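Workroom & Home Office > Cables, cords and power
Topic: Power strip on the floor or screwed up under the top?

montse_x
Hi all, long time reader and I finally have a question worth typing out. I've got a big white top in my workroom (the kind that's white on the underside too) and I've been living with the power strip on the floor for way too long. I kick it. I roll over it. I vacuum AROUND it, so there's always this little ring of grit. I want it up off the floor before summer, when I move the sewing stuff in there too.

My plan was to get one of those Flalia trays, the 200 mm one, and screw it into the underside. My brother-in-law thinks I'm nuts to put screws in that top and says to use tape. Who's right? And does the white floor ever come clean, or should I give up on that?

Montserrat

deskrat
Screws. Always screws. Tape is for posters.

Well, okay, find out how thick your top is first. If it's solid you can use a short fat screw and forget about it forever. If it's a hollow thing with a skin, a screw will spin in there like a spoon in soup.

plumline
Going to disagree with deskrat right away, as is tradition. I've had a strip taped up under my desk for 6 years with the good heavy foam tape and it has never budged. Cleaning the surface first is the whole game. People slap tape onto a dusty underside and then come on here to complain about tape.

deskrat
Six years with how many plugs in it, though? Put a couple of those heavy wall bricks on there and then we'll talk.

plumline
Nine, across two strips, if you must know. And yes, bricks.

fernhouse_annie
Can we see it? I always want to see the underneath in these threads because the underneath is where all the trouble lives. Legs, braces, whatever's already bolted on there. I bought a tray once, got it home all excited, and there was a crossbar right where it was supposed to go!

montse_x
Ha, fair. I stuck my pictures on below. There's one of the floor with the strip and one looking up from underneath. Sorry about the floor, I know.

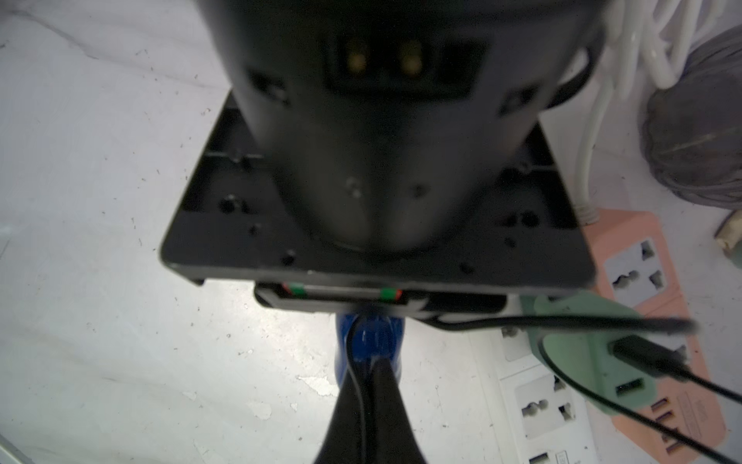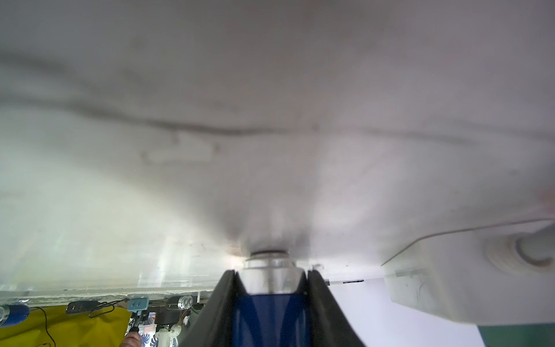

Valdovinos, May

Okay, so the pink strip on the right in the first one is the thing I keep kicking. I love the color (peach? salmon?) and I'd be a bit sad to hide it, but there we are. It has the universal kind of sockets, which is why I've hung on to it, with the orange printing down the one end. The gray streaks and scuffs are what I mean about the floor. Some of those specks might be grit, and some of them I've scrubbed at and they're just part of the floor now I guess.

In the second one you're looking up at the underside. See the dark wavy line running all the way across? I've wondered if that's a seam. And there's the white block over on the right with the round knob on it and the thin pale cable along its top edge, so I can't put a tray there. Somebody has doodled on the lower face of it too, very faint. I'd want the tray farther left, maybe near where there's that faint rounded rectangle. Thoughts?

fernhouse_annie
Oh thank you, this helps so much. I'd stay off that rounded rectangle. It looks like a shallow recess to me and you never get tape to sit properly if part of it is hanging over a dip. Find a flat bit.

deskrat
And I'd stay off the wavy line until you know what it is. If it's a seam, a screw there could open it up. If it's a smudge, who cares. Wipe it with a damp rag and tell us what happens.

Also, from the way the light comes through or bounces off that lower left part, I'm wondering if this is plastic and not wood at all. Is it one of those molded tops?

montse_x
Good question, it was here when I took the room over and there's no label I can find. It's smooth and matte all over and the edge feels kind of rough. I always called it "the slab".

plumline
If it's molded plastic then I REST MY CASE. Tape. You don't know what's inside and you don't want to find out with a drill.

deskrat
You can absolutely screw into plastic. I've done it a dozen times.

plumline
And how many of those came through the other side?

deskrat
One. One time.

a_tangen
I have read this with interest, as I built in almost the same thing last fall. My suggestion is neither of you. Use a clamp tray that grips the edge. No holes, no glue, and when Montserrat changes her mind about where the sewing machine goes (she will, I did three times) she only loosens it and slides it along. Mine is a Clidero. The clamp jaw has a rubber pad, and I added a strip of felt because a rough edge chews up the rubber.

Do check that the jaw opens wide enough for your edge. In the picture it looks thick to me, but I can't judge the size from here.

Åsmund Tangen

montse_x
Ooh, I hadn't thought of clamps at all. Does it sag? The strip itself doesn't weigh much, but once everything is plugged in...

a_tangen
Mine has not sagged. I have 10 kilos of rubbish hanging off that thing, my wife weighed it to prove a point. I would use two clamps close together if you have the short tray.

deskrat
Clamps get in the way of your knees. There, I said it.

fernhouse_annie
Put it at the back edge then?

deskrat
...fine.

plumline
About the floor, nobody's answered that part. I have a white floor too (never again). Scuffs from rubber chair wheels come off mine with a melamine sponge and hardly any pressure. Gray streaks are usually mop water that dried there, so go over them with clean warm water and a dry towel right after. If you've used a polish at some point all bets are off, you'd have to strip it. Unplug the strip and move it out of the room before you go anywhere near it with a wet mop, please.

fernhouse_annie
Seconding the sponge, but test a corner first. It dulled a shiny patch on mine and now I have a coaster over it. On the floor. A coaster.

montse_x
You are all wonderful. I measured the edge and the smaller clamp won't fit, the bigger one will. There's a shop over in Revthorpe that carries the Clidero ones, so I'm going to drive out and hold one in my hand before I pay for it. Åsmund, did you run the cord down a leg or let it hang?

a_tangen
Down the leg, with hook-and-loop ties. Leave a loop of slack at the bottom so you can pull the table out to clean.

deskrat
Still would've used screws.

montse_x
I know you would! Will post again when it's up. Going to try the sponge tonight behind the door where it won't show.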